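Folding and Storing Household Laundry
Trarnell Residence Services - Resident Handbook, Section 4

Clean laundry should be folded as soon as possible after it has been removed from the dryer or the line. Garments left in a basket overnight will crease under their own weight, and cotton items in particular may need to be washed or pressed again before they can be worn. Residents are asked to allow enough time for folding when they reserve a machine.

Choosing a surface

Any broad, clean, flat surface is suitable. Most residents use the bed. The bed should be made before folding begins, with the bedspread pulled smooth to all four corners, so that loose socks and small garments do not become lost among the sheets. A patterned spread is acceptable, although small items are easier to find on a plain one. Laundry should not be sorted on the floor or on the kitchen table.

The tables in the Gonitz laundry room are intended for short use only. Please do not leave folded stacks on them. Items found there at 10 p.m. are moved to the shelf beside the door.

Sorting before folding

Separate the load by type before folding the first item. Heavy garments such as jeans and work trousers form one group; shirts and knitwear form another; underwear, shorts and socks form a third. In shared apartments, sort by person first and by type second.

Check all pockets again at this stage. Paper that has passed through the wash will leave lint on dark clothing and can be removed with a dry brush.

Trousers and jeans

Close the zipper and button. Lay one leg over the other with the inside seams together, and smooth the fabric from the waist toward the hem. Fold the hem up to the waistband, then fold once more. Jeans that are still damp at the seams or pockets should be hung until dry - a damp seam in a closed drawer will carry an odor to everything stored with it.

Underwear and shorts

Lay the garment flat with the front facing down. Hold the waistband at both ends and draw it straight, without stretching the elastic. Fold one side toward the center, then the other, so that the result is a long strip. Bring the lower end up and tuck it into the waistband. A garment with a wide waistband will hold this fold well; a narrow or worn band may not, and such items may simply be folded in half and laid flat.

Shirts and light tops

Fasten the top button and one button in the middle. Place the shirt face down, fold each side in by the same amount, and lay the sleeves straight along the back. Fold the lower third up and then fold again to the collar. Knitted tops should never be stored on hangers.

Building a stack

Place the heaviest items at the bottom and the lightest at the top. Turn the folded edges to face the same way. Stacks should be kept low enough to be carried in 2 hands without the use of the chin. Dark garments that are new should be kept apart from pale ones until they have been washed several times, as dye can transfer even when the cloth is dry.

Dressers and drawers

The dressers supplied in Ko House and Traltetti House are wooden and should be treated with care. Do not force a full drawer closed. If a drawer does not run freely, empty it, wipe the runners with a dry cloth, and rub them lightly with a plain candle. Drawer fronts with carving collect dust in the recesses and should be cleaned with a soft brush in November, before the heating season, and again in spring.

The top of the dresser should be kept reasonably clear. Papers, cosmetics and medicines are best kept in separate boxes, and bottles should stand away from direct sun if the dresser is placed beneath a window.

Items no longer needed

Clothing in good condition may be placed in the collection bin at the Gonitz entrance. Residents donated around 3,000 garments last year. Please wash and fold all items before donating them, and tie pairs of shoes together by the laces. Torn cotton may be cut up for cleaning cloths. 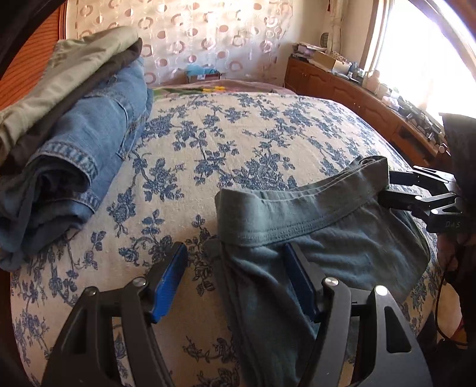

Bedding is collected separately and should not be placed in the clothing bin. Ask at the Trarnell front desk for a bedding bag.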